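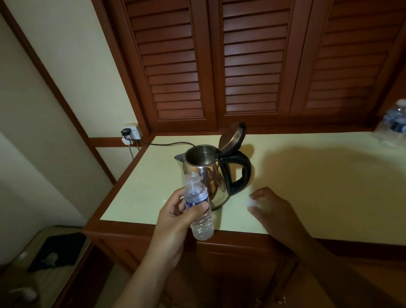 Why do people fill an electric kettle from bottles when there is a tap in the same kitchen?

Mostly out of habit. The people we asked said they boil what they drink, and what they drink comes in bottles.

The rest of this section looks at how that habit works in practice. It draws on kitchen diaries kept in 226 homes in Rendum and Drerby, which logged 2719 kettle fills over the study period. Each entry recorded where the water came from, where the kettle stood, and what the water was for. We coded a home as a bottle home if bottles were the usual source for the kettle, and 101 homes met that rule. Homes that used bottles only when the tap water was off were coded as tap homes.

The main finding is about place. In tap homes the kettle travels. It is lifted off its base, carried to the sink, filled, and brought back. In bottle homes the kettle mostly stays where it is and the water comes to it. The spot is set by the wall outlet, often at the back corner of a counter, and the bottles are kept within reach of it. Many bottle homes had no counter space near the sink at all, or used that space for drying dishes. A kettle that does not need the sink can live in a part of the kitchen that would otherwise hold very little.

The diaries also show what happens to the small items. Opening a bottle takes two hands, and the cap then has to go somewhere. People told us they put it on the counter, kept it in the palm while pouring, or dropped it straight into the trash. Those who kept the cap usually did so because they expected to have water left over. With small bottles, one bottle rarely matched one fill. A person making a single cup of tea might use part of a bottle and close it again, while a person cooking noodles would open several in a row. Partly used bottles were then put back with the full ones, and we heard the same complaint about this in many homes: it is hard to tell which bottle to finish first.

Lids matter too. A hinged lid can be left standing open while bottles are opened and emptied one after another, and both hands stay free for the work. A lift-off lid needs its own place on the counter, next to the caps. Young-sook Kwon, who coded the diary notes on storage, found that people with lift-off lids were more likely to pour through the spout, and more likely to write that they had spilled. Spills were also reported with hinged lids, usually when the kettle was close to full and the writer could not see the water level from above.

Where the bottles stood was fairly steady within a home. The common choice was a small group beside the kettle, with the larger supply kept in a cabinet or on the floor in its plastic wrap. The group was topped up when it ran low. Figure 4 gives the usual layout, with the outlet, the kettle and the bottles all on one stretch of counter.

Figure 4. Steel electric kettle with its lid open, plugged in at the back corner of the counter, and small bottles of water next to it. 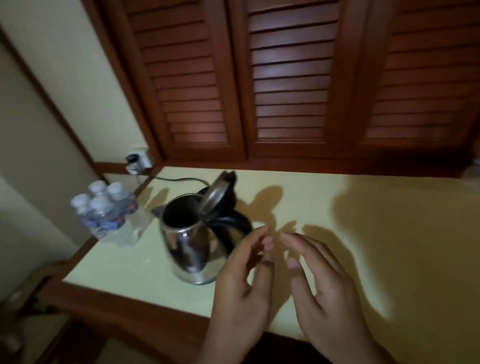 4.3 Cords and the back of the counter

The cord was the part of the setup that people had thought about least. In most homes it ran along the back of the counter, behind the kettle, and was never unplugged. Writers mentioned it only when they cleaned. Wiping behind a kettle means lifting the cord, and nine homes reported that they cleaned that strip of counter only when they moved the kettle for some other reason.

Bottle homes had one difference here. With the kettle staying in place, its cord did too, and writers seldom mentioned it getting tangled or caught on other things. Tap homes with a corded kettle, where the cord plugs into the body, had to pull it out before every trip to the sink. Several of these homes had moved the kettle closer to the sink by the end of March, and in Yoo, where we ran a short pilot with the Cadent diary form, two had done the same. We did not ask whether they kept it there.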